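Resident News > Services > Household Textiles

Changes to the Textile Collection at Ballow

Oct 3, 2021

The Venuria Housing Association will introduce new arrangements for the collection of used clothing and household textiles at Ballow. The arrangements replace the open bins that stood beside the parking structure until July. Residents of all 370 households on the property may use the service, and there is no charge for doing so.

The bins were emptied on a fixed schedule by an outside hauler, whose contract with the Association has ended. In their last year they were often full several days before pickup. Bags left on the ground were exposed to rain, and a large share of what was collected could not be passed on to anyone. Several residents wrote to the Association to say that they had stopped donating for this reason. Others asked that the bins be moved away from the ramp, where they narrowed the path used by strollers and wheelchairs.

Collection will now take place indoors, in the workroom on the ground floor of the east building. Two drop-off points have been set up, one at the workroom itself and one in the lobby of the west building. The lobby point is a locked cabinet with a hatch, and it can be used at any hour. The workroom accepts items only when staff are present, and opening times are posted on its door and on the notice board beside the mailboxes.

What may be donated

The Association accepts clothing for adults and children, bed linen, towels, curtains, tablecloths, and shoes tied together in pairs. Items should be clean and fully dry. Small faults such as a missing button, an open seam, or a broken zipper are acceptable. Printed shirts, team shirts, and garments bearing the name of a school or employer are also welcome, with the exception of current uniforms and anything that carries a name badge.

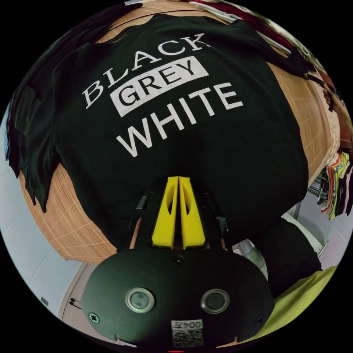
Pillows, comforters, carpets, and mattresses cannot be taken. Neither can textiles that have been in contact with paint, oil, or solvents. These should go to the county transfer station, which has a separate container for them. Residents without a car may ask the building office to add such items to the bulk pickup list. The office needs the apartment number and a short description of each item.

Each household may leave up to two bags per visit. Bags should be closed and small enough to be carried in one hand. Residents clearing a larger quantity, for example after a move or a death in the family, are asked to call the office in advance so that a suitable time can be arranged. Staff can collect from the apartment door in these cases.

Please check all pockets before donating. Keys, transit cards, and prescription slips were found in the old bins on several occasions, and most could not be traced to their owners. Anything found from now on will be held at the building office for 60 days.

How donations are sorted

Items are first divided into those that can be worn or used as they are, those that need repair, and those suitable only for recycling. The first group is sized, folded, and placed on the shelves of the exchange room, where any resident may take what he or she needs. No record is kept of who takes items, and residents are not required to have donated in order to use the room. Winter coats and children's boots will be set out first, and staff ask that families take only what they expect to use this season.

Garments in need of repair are sent to Tăng, the alterations shop on the avenue side of the property. The shop has agreed to mend them at a reduced rate paid by the Association. Seams, hems, buttons, and zippers are covered by this agreement. Reweaving and leather work are not. A garment that would cost more to repair than the rate allows is returned to the workroom and placed with the recycling.

Textiles that cannot be worn again are baled and picked up by Terkar. Cotton is cut into wiping cloths, and mixed fibers are shredded for padding. Terkar requires a minimum load of 1000 pounds for each pickup, and bales will be stored in the former bicycle room until that weight is reached. The bicycle room has been fitted with a new door and a smoke detector for this purpose. Bicycles formerly kept there have been moved to the racks at the rear of the west building. Owners who have not yet claimed a numbered rack should do so at the office.
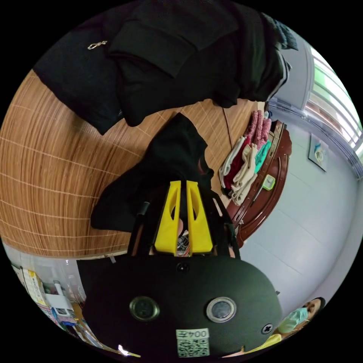
Inside the Ballow workroom.

Guidance on washing and storage

Residents have asked how garments should be prepared. An ordinary wash is enough. Fabric softener is best left out, as it makes cotton less useful for wiping cloths, and strongly scented detergents can be a difficulty for recipients with allergies. Wool and other delicate items should be washed by hand or left unwashed with a note attached. Ironing is not necessary.

Clothing stored in a basement locker for more than one season should be aired and inspected before it is brought in. If there is any sign of moths, the garment should be sealed in a plastic bag and the office informed. Staff will then give instructions for that item. It should not be placed in the lobby cabinet under any circumstances, as the cabinet is not emptied daily and other donations may be affected.

Dark and light clothing need not be separated. Sets, such as a suit or a pair of matching curtains, should be pinned or tied together, with the size written on a slip of paper if the label is missing.

Laundry rooms

The dryers in the east building laundry room will be serviced this fall. During the work, residents of the east building may use the west building machines with their usual key cards. The card readers have been adjusted and no new deposit is required. Notices giving the hours of the work will be placed on each floor.

Questions and comments

Questions concerning the textile collection should be addressed to Khang Âu, Resident Services, through the building office or in writing by way of the comment box in the west lobby. Written comments will be answered individually when an apartment number is given. Printed copies of this notice in large type are available at the office on request.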